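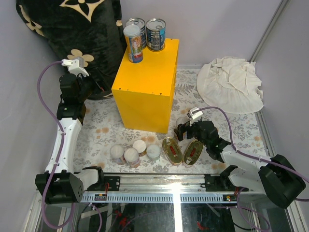
Three cans stand on the yellow box, with smaller tins on the cloth in front.

Home Care Kitchen Workshop Safety Contact

Workshop > Robot Arms > Stacking and Storage

The Garnow workshop issues the following guidance after a fault during a canned goods stacking run in October. At 6:50 a.m. an arm failed to open at the end of a placement and pulled a full can off the box. The can was dented and discarded. Fotis Stergiou traced the fault to a gripper cable drawn tight at full reach.

Before each run, users are asked to:

Move each arm through its full reach by hand, power off, and check that the cable stays slack.
Replace any worn cable tie.
Limit stacked items to 600 grams.
Keep hands outside the enclosure until both arms have stopped.

Dented or leaking cans must not be returned to the pantry.

Filed under: Workshop Safety, Faults and Repairs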